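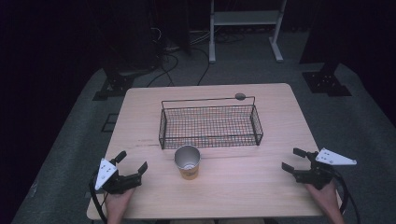 Pledamell presents the Limura wire basket for the everyday table

VALTAR, Saturday, January 25, 2025

Pledamell, maker of storage goods for the home, today announces the Limura, an open basket of black metal wire for the kitchen table, the shelf and the worktop. The basket is rectangular, has a thin wire handle which rises above the rim, and is intended for the small things which are used every day and which have no fixed place: cups, spoons, napkins, jars of spice, the post of this morning.

The first series has 500 pieces. They will be sold from the Pledamell shop in Valtar and through our trade partner Zinchenko Homeware. A second series is planned for June.

Why a basket for the table

Pledamell has made boxes for cupboards for many years. During last year we asked our customers where in the home they have the most trouble to keep order, and we received 537 answers. The cupboard was not high on the list. The place mentioned most was the table. People eat there, write there, do homework there and repair things there, and between two of these activities everything must be moved away and afterwards brought back.

Many customers wrote that they already own a tray, but that things slide on it when it is carried. Others use a bowl, in which the small objects lie on top of each other and must be searched for. Several families told us that they use a cardboard box and are a little ashamed of it when guests come. With the Limura we wished to offer these customers something simple that can stay on the table during the meal also.

An open grid

The sides and the bottom of the Limura are a grid of thin wires. One sees from every side what is inside, and crumbs fall through and do not collect in the corners. To clean under the basket, lift it by the handle, wipe the table, and set it down again. The grid itself can be washed with warm water and a soft brush. We advise to dry it afterwards with a cloth, and we do not recommend the dishwasher.

The grid is close enough for a teaspoon to lie flat. Very thin objects, such as toothpicks or needles, can pass through it and should be kept in a cup or a small tin, which can then be placed in the basket. This was our reply to a question which the shops ask us often, and we prefer to answer it here also.

The basket is open at the top and has no lid. We discussed a lid for a long time. In the trial homes the lid was taken off on the first day and then lay on the table as one more object, so we have left it out.

A cup beside it

In the development we looked at the Limura mostly together with a metal cup, as this is the combination which our customers described to us. A cup stands well inside the basket next to other things, and it can equally stand before the basket, for pens or for cutlery, when the table is laid. For this reason the Limura is delivered without inner divisions. The owner can make the divisions with the cups, glasses and tins which are in the house already.

Tidying in two movements

With the basket comes a printed card on which we explain a way of tidying the table that was tried in the homes of our testers. It is short and we repeat it here for the readers.

First, everything that belongs to the table goes into the basket, the tall things at the back and the low things in front. Cups go in with the opening up, so that small objects can be put into them. Second, everything that belongs to another room is put next to the basket, and is carried there when somebody stands up anyway. After this the table is wiped.

The testers were six households in Valtar, among them a couple with a very small kitchen and a family which eats at a long table in a former workshop. They used the basket from the beginning of the autumn. Five of them kept it on the table. One household moved it to the bathroom, for towels of the smaller kind, and asked if this is permitted. It is permitted.

One of the testing families wrote to us: "We did not become tidy people. But before dinner it is now one thing to lift, and the children can do it too." Another wrote: "At first I found it too plain. After a month I do not see it any more and I think that is good."

What we have changed

The handle of the first sample was lower, and a bottle could not be taken out comfortably when the basket was full. It has been made higher. The testers have also asked for a wooden grip on the handle. We have made samples with it, and the wood became dark from wet hands, therefore the grip does not appear in the first series. We continue to look for a better oil and hope to say more about this later in the year.

On a light table, for example of pale wood, the black wire makes a clear line. For customers with dark furniture we will consider a second colour, if there is enough interest. Shops that receive such questions are kindly asked to pass them to us.

Care of the table

A metal basket should not be pulled over a wooden surface. We ask customers to lift the Limura and not to push it, above all on tables which are oiled or waxed. A set of small felt pads is in the box and can be fixed under the bottom wires by hand, without tools. The pads should be changed when they become hard. New sets can be had free of charge in the Valtar shop during the two years of the guarantee.

The guarantee covers the joints of the grid and the handle. It does not cover marks from salt or vinegar which were left on the wire for a longer time.

Packing

The Limura is packed in a plain cardboard box with no plastic inside. The baskets fit one into the other only when the handle is folded to the side by our staff with a special fixture, so we ask the shops not to try this themselves. Every basket comes to the customer ready to use and there is nothing to assemble.

For shops

Zinchenko Homeware takes orders from shops with immediate effect. The smallest order is six baskets. A display basket is added to the first order without cost, and we suggest showing it on a real table with real things in it, since an empty basket on a shelf explains little. The tidying card can be ordered separately for the counter. Orders which cannot be filled from the first series will be noted for June in the sequence in which they arrive.

About Pledamell

Pledamell designs and makes storage goods for kitchen, bathroom and hall. The company has its workshop and its shop in Valtar. The range consists of boxes, racks and baskets, and spare parts are kept for all articles which are still in the catalogue.

Contact for the press

Pledamell, press office, Valtar. Sample baskets for editorial use can be borrowed for two weeks. Please write which issue or which page the article is intended for, and return the basket in the original box.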